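Home
Products
Flooring
Exhibition and Display
Technical Library
Contact

Woltine uses cookies to keep this site working and to understand how it is used. By continuing to browse you accept our cookie policy.

Sanari Decorative Floor Panels

Sanari is the Woltine range of rigid floor panels for raised platforms, display bases and temporary interiors. The panels are supplied with a printed stone decor under a clear protective layer and are intended for use where natural stone would be too heavy, too slow to lay or too costly to remove. They may be installed on a level subfloor or dropped into a perimeter frame, and they can be lifted and used again when a stand or showroom is rearranged.

The range was first offered to exhibition contractors and has since been taken up by retail fitters, museums and schools. It is now available in plain, terrazzo and marble decors. All decors share the same core, the same thickness and the same edge detail, so that panels of different patterns may be placed side by side without packing.

Marble decors

The marble decors are reproduced from photographs of full slabs. Each pattern is printed in several variations, and the panels in a carton are mixed before packing. Installers are advised to open all cartons and set the panels out before fixing, particularly where strongly veined decors are to be laid over a large area. Veining may be run in one direction or turned from panel to panel. The first arrangement suits corridors and narrow platforms; the second is generally preferred in square rooms.

Colour may differ slightly between production batches. Orders for a single area should be placed together and the batch number, printed on the carton label, should be kept for any later addition. Woltine holds a reserve of each batch for a limited period, and requests for matching panels should quote the original order.

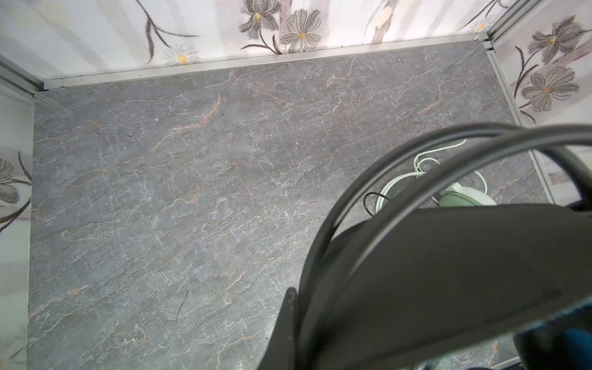
Published Sep 2, 2018 | Text: Tianyou Xie, Technical Publications

A slate grey ground with fine white veining and occasional rust or tan veins gives a floor some movement without drawing attention from the objects placed on it. Grey decors of this kind are frequently specified for display bases and are usually finished with aluminium trim, the light metal giving a clear line where the floor meets a wall or panel. Where trims meet at a corner, they may be mitred or brought up to a post, according to the framing system in use.

Perimeter trims

Trims are ordered separately from the panels. The standard profile is an open channel which receives the panel edge and leaves a small allowance for movement. A closed profile is available for exposed edges, such as the front of a low platform. Both are supplied in straight lengths and should be cut on site with a fine-toothed blade suitable for non-ferrous metal. Cut ends must be filed smooth before the panels are offered up.

Trims should be fixed to the frame or wall and never through the panel itself. A panel that has been screwed down cannot move with changes in temperature and may bow in the centre.

Panel data

Article number: 2896
Panel format: square, 500 mm
Panels per carton: 2
Core: rigid mineral composite
Surface: printed decor with matt protective layer
Use: indoor only

Preparation and laying

The subfloor must be dry, clean and level. Loose paint, adhesive residue and raised nail heads should be removed. Panels should be stored flat in the room where they are to be used for a full day before laying, with the cartons opened at both ends.

Begin at the most visible edge and work towards the rear. Fit the trim along two adjoining sides, slide the first panel fully into the corner and continue in rows. The last panel in each row is measured and cut individually. Scoring from the face with a sharp knife is sufficient for straight cuts -- a jigsaw should be used for openings around posts and cable outlets. The remaining trims are fitted last.

Where the floor is to be lifted after use, adhesive is not required. For permanent work, the Dravodance perimeter adhesive may be applied in a thin bead beneath the outer panels only.

Care of the surface

Sweep or vacuum with a soft brush before damp cleaning. Grit left on the surface will dull the protective layer over time, and door mats are recommended at every entrance. A mild, neutral cleaner diluted in warm water is suitable for regular use. Wax, polish and abrasive pads must not be used, and steam cleaners may damage the joints between panels.

Rubber feet and rubber-backed mats can leave a permanent yellow mark on any printed floor covering. Felt or hard plastic pads should be fitted to furniture. Heavy display cases should be lifted into place and not dragged.

Samples and ordering

Hand samples of every decor are available without charge to architects and contractors. A hand sample shows only part of the pattern, and customers choosing a veined decor are invited to view full panels at the Rojanasak showroom by appointment. The showroom currently displays 127 decors from the flooring and wall ranges.

The October price list applies to all orders received after its date of issue. Delivery is made on pallets to ground level only. Cartons should be inspected before signature and any damage noted on the carrier's document -- claims made after laying has begun cannot be accepted.

Laying instructions, trim drawings and cleaning notes may be requested from the Technical Library, quoting the article number.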